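## Zip pouches replace the paper envelopes

The sewing and mending group at Kirkine has switched to zip pouches for its take-home sets. The paper envelopes we had been using tore at the corners, and buttons ended up at the bottom of people's bags. Maham Talpur ordered 139 pouches in November, and 41 of them have already gone out with members.

They come in several prints. The most requested so far is the frosted one with green and orange ginkgo leaves and an orange zipper. The plastic is translucent, so a thread card or a folded pattern will show through a little, but a written label is still easier to read at the return shelf. Please put the label inside, facing out. Tape on the outside leaves a residue that takes a long time to rub off.

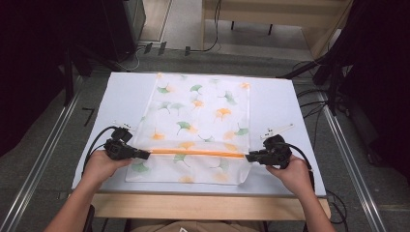
### What goes in a set

Each take-home set should have the following when it leaves the room and when it comes back:

- one pattern sheet, folded in quarters
- two thread cards
- a needle case, closed
- a small bag of buttons or snaps
- the return slip with your name and phone number

Scissors do not go in the pouches. They are signed out separately from the drawer by the door.

### Packing and returning

Lay the pouch flat on the table and put the pattern sheet in first. The needle case goes next, then the thread cards beside it. Press the air out with your palm before closing the zipper. If the pouch bulges, something is in there that belongs in another set.

Returned pouches go in the tray marked IN. Saqib Mirani checks them on Thursday mornings and refills the thread. If you have used up a color, write it on the slip so he can pull a new card from stock. A pouch that has picked up lint or chalk can be wiped with a damp cloth and left open overnight. Do not iron near them.

Anyone still holding one of the old envelopes can bring it in whenever it suits. We will move the contents over and give you a pouch in whichever print is left. Members who want an extra pouch for their own use should ask Maham before she places the next order in February 2019.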